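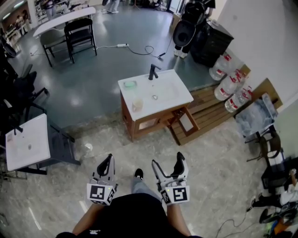

A reader asks where the water goes when it vanishes down the hole in a washbasin, and whether it could ever come back up.

The hole is called the drain, or the plughole. A basin is shaped like a shallow bowl so that water slides towards it. Gravity pulls the water down through the hole and into a pipe. If the basin sits on a cupboard, the pipe is usually hidden inside.

Ask a grown-up to open the cupboard under your basin at home. You may find that the pipe bends down and then up again. This part is called a trap. A little water always stays in the bend, and it stops bad smells from the drains getting into the room. Hair and soap can collect there too. When too much of it builds up, the basin empties slowly, and dirty water can sit in the bowl. So yes, water can come back up, but only if something is blocked.

Clean water arrives by a different route. It is pushed along narrow pipes to the tap. The push is called water pressure. In the town of Gustitbridge, the water travels through 47 kilometres of pipe before it reaches the last house.

Big buildings need more planning than houses do. There may be high ceilings and an upper floor, and the water has to be pushed all the way to the top.
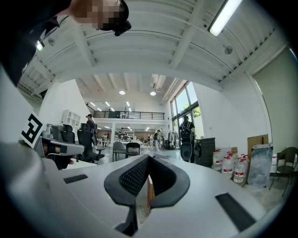
Used water comes down again without any pushing. The waste pipes slope gently, so it keeps moving until it joins the sewer under the street. From there it goes to a treatment works, where it is cleaned before it flows into a river. The works at Prundlow has 5 tanks, and the biggest can hold up to 1,000 bathfuls.

Try it yourself
Put the plug in a basin and add a little water. Drop in a small piece of tissue, then pull out the plug. Watch which way the tissue moves, and catch it before it reaches the hole.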